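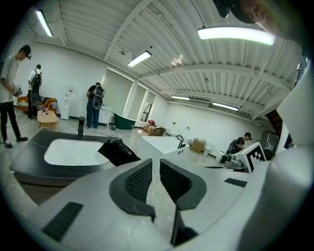 Foro Vida en casa > Ropa y colada > La ropa negra y la pelusa, ¿qué hacéis?

marisma_azul
15 August 2021
Hola a todos, perdonad el rollo que os voy a soltar. Llevo media vida peleándome con la ropa oscura: sale de la lavadora con bolitas blancas y un polvillo que no se va ni a tiros. Tengo una Kettler ya viejita, lavo a 30 grados, del revés, y nada. Mi madre le echaba vinagre al aclarado y juraba que era mano de santo – a mí me deja olor y poco más. ¿Algún truco de los vuestros?

tendedero_feliz
¡Bienvenida al club! Yo empezaría por el filtro, que siempre se nos olvida (yo estuve meses sin abrir el mío, qué vergüenza). Y separa las toallas, por favor, que lo sueltan todo. En casa las toallas van solas y santas pascuas.

Peonza16
Lo del vinagre no lo veo, lo siento. A mí me estropeó una goma y desde entonces ni olerlo. Lo que sí cuido mucho son las camisetas de baloncesto, que con las letras estampadas hay que ir con mimo: agua fría, poco centrifugado y jamás plancha encima del número.

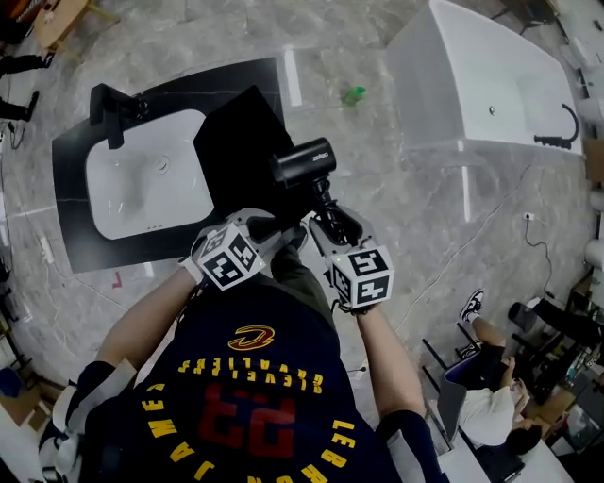
Camiseta de los Cavaliers, con el 23 en rojo y las letras en amarillo.

tendedero_feliz
Pues yo con el vinagre llevo años, Peonza, y mis gomas están perfectas. Será la cantidad, mujer, que hay quien echa medio litro. Yo, unos 200 ml y gracias.

marisma_azul
No os peleéis, que os quiero a los dos, jeje. Ayer limpié el filtro y salió de todo, hasta un botón de un abrigo que di por perdido en octubre. Luego metí lo negro solo, con menos carga,

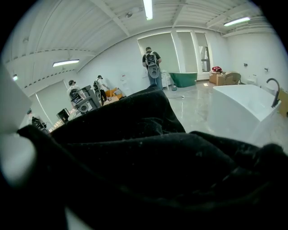 y con un detergente líquido de la marca Dredel que me recomendó mi cuñada. Lo tendí a la sombra y sacudiendo bien cada prenda. Ha mejorado bastante, aunque el jersey gordo sigue igual de cabezota.

Peonza16
Para el jersey, cepillo de cerdas suaves y paciencia. El rodillo adhesivo a mí me parece tirar el dinero.

tendedero_feliz
¡Ahí sí que no! El rodillo no me lo toques, que llevo uno hasta en el coche.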